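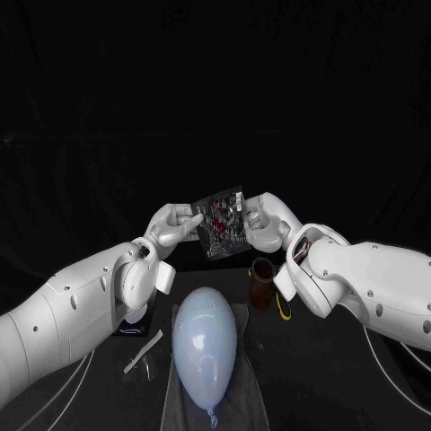 Posted by The Plollotstead Squinter in Small Jobs | 1,790 views | 29 comments

How I clean my glasses (and stop them getting scratched)

I've worn glasses since primary school and for most of that time I cleaned them on my jumper. Then I paid for a decent pair with a coating on, wrecked the coating by January, and had to go back to Kaczmarczyk Opticians in Orketport looking sheepish. They were very nice about it! They also talked me through how to do it properly, and I've been doing it that way ever since with a few tweaks of my own.

You'll need a tap, a bit of washing-up liquid (the plain sort, no hand cream mixed in), a clean cotton tea towel and a microfibre cloth. Five minutes the first time, and after that you'll do it while the kettle boils.

Start by running the lenses under lukewarm water, both sides. Don't skip this even if they only look greasy. Most scratches come from grit, and if you go straight in with a cloth you're basically sanding them. Hot water is a bad idea as well – it can craze the coating, and I've got an old pair of sunglasses in a drawer to prove it.

Next, one small drop of washing-up liquid on your fingertip. Rub it over both lenses, then do the nose pads and the bit of the arms that sits behind your ears. The nose pads are where the green gunk lives. If it's really bad I use a baby toothbrush, very soft, on the pads only.

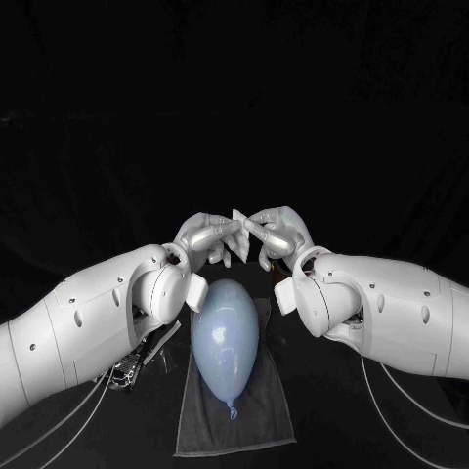
Rinse again until the water runs clear, then hold the glasses by the bridge and give them a gentle shake. Most of the drops should slide off by themselves. Whatever's left, dab with the tea towel. Make sure it hasn't been through the wash with fabric softener, or you'll get a smeary film and have to start over (I did this for weeks before I twigged). Then finish off with the microfibre, small circles, hardly any pressure.
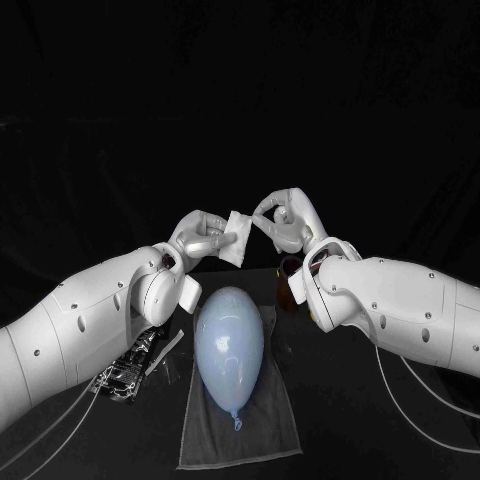 Out and about is another matter, as you can't always get to a sink. I keep a few lens wipes in my coat pocket, the Jornis ones, mainly since they were on offer and I bought far too many. Blow on the lenses first to shift any dust. Keep the wipe folded up in a small square and pinch it between finger and thumb, like the white one in the photo, so you've got a fresh side to turn to once the first one's mucky. Do one lens with one side, flip it, do the other. Then bin it! A dried-out wipe is no better than a paper napkin, and paper napkins are rough old things.

Wash your microfibre cloth too, please. Mine goes in a sock so it doesn't vanish, on a cool wash with no softener, and dries on the radiator.

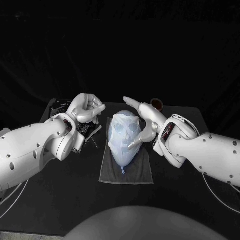

Checking your work is easier than it sounds, but you do need the right background. Against a white wall or a bright window every lens looks fine. I used to wander round the house tilting mine at the ceiling. What you want is something like that dark tabletop with the black curtain behind it, where there's nothing pale to hide the smudges. A black T-shirt over the back of a chair does the job at my place. Hold the glasses in front of it with a lamp off to one side and tip them slowly, and any streaks will show up.

If you can still see fine lines after all that, they're scratches and they're staying. Please don't try toothpaste or baking soda, whatever your uncle says. Both are gritty and you'll end up with a cloudy patch right where you look.

For loose screws, see my other post on the tiny screwdriver kit.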